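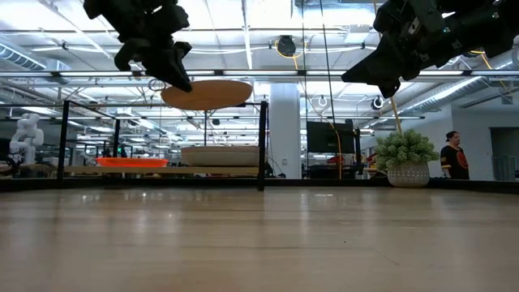
"How long does it take to get to Midport?"

"Six hours if the ferry is running."

The man behind the ticket window said this without looking up. Misaki Minami paid for one seat and put the change in her coat. It was November, and the waiting room smelled of wet wool and floor cleaner.

She had not been back since her aunt's funeral. Her aunt, Sayaka Kuroda, had left her the store on Turik Street, and for more than 60 weeks Misaki had paid the taxes on it and done nothing else. Then a letter came from Jade Naylor, who owned the bakery next door. The roof was leaking into the shared wall. Jade wrote that she was sorry to bother her.

The bus left on time. Misaki slept until the coast and woke with her cheek against the window. At the landing they all got off and stood under the shelter while the driver talked to a deckhand. The ferry was running.

It was dark when she reached Turik Street. Kuroda was still painted over the door in green letters. She had the key on a string, the way her aunt used to carry it, and it turned the first time.

Inside, the shelves were full. Thread, lamp oil, fishing line, school notebooks. A bucket stood in the back under the bad place in the roof. Misaki had not put it there. It was nearly full, so she carried it out to the alley and emptied it.

Jade was out there with the trash.

"You came," Jade said.

"You wrote."

"I wrote in the spring, too."

Misaki remembered that letter. It was in a drawer at home, under the phone bills – she had read it twice and not answered.

"Did you put the bucket in?" she asked.

"Tsutomu did. Sayaka gave him a key years ago. He comes over when it rains."

Tsutomu Miyazaki had run the hardware counter when Misaki was a girl. She had thought he was old then. She asked if he was well.

"He's slow on the ladder," Jade said. "I told him to stop going up."

They stood there a minute. Jade went in and came back with a loaf in a paper bag, and Misaki took it and said thank you.

She ate some of it at the counter with her coat on. In the drawer under the register she found the credit book, with her aunt's small handwriting on every page. Most of the names were crossed out. Near the end was one that wasn't: Yuzuki Hirano, two spools of blue thread, pay when you can.

Around midnight the rain started again. Misaki heard it on the roof first and then in the bucket. A little later she heard a key in the front door – and an old man's voice, asking who had left the light on.

"It's Misaki," she said, and got up to find him a chair.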